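Serving tray

A serving tray is a shallow, portable platform used to carry cups, plates and food from one surface to another. Trays are made in wood, metal, plastic, lacquer and woven cane. Most have a raised rim or a pair of handles, and the smallest kinds are carried in one hand.

Size is normally chosen to suit the load. A tray for 2 cups may be little longer than a dinner plate, while café trays are wider and often have a non-slip lining.
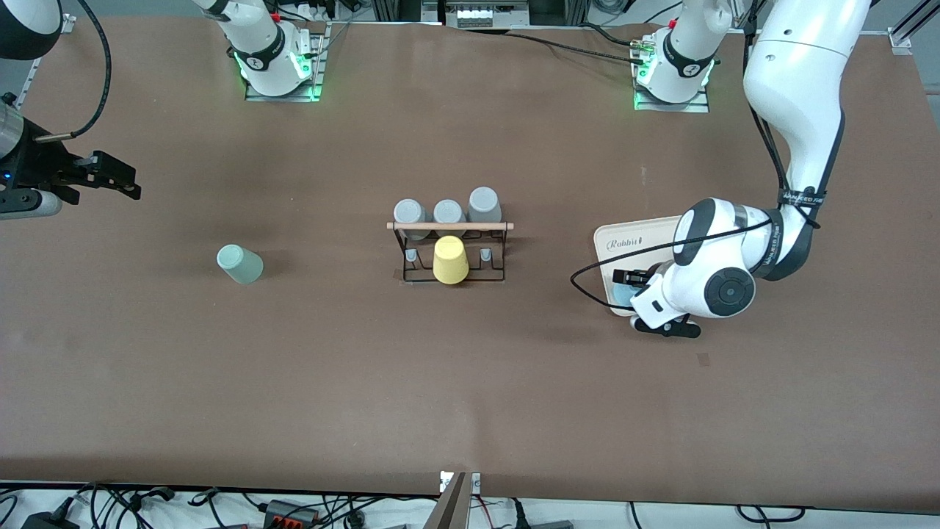
Rectangular trays store easily on edge, and many are made with softened outlines, as sharp corners chip and catch on door frames. A light wooden tray with rounded corners is a common domestic form. Decoration is often kept near the rim, where cups are less likely to hide it; the cursive word "Rabbit", printed in dark lettering towards the upper left edge, is one such placing. Printed wood should be wiped with a damp cloth and dried at once – soaking raises the grain and lifts the lettering.

Unvarnished trays may be treated with food-safe oil and left for 30 minutes before the surplus is wiped away. Warped trays rock on a flat table and are unsuitable for hot drinks.

See also: Coaster; Tea service; Trolley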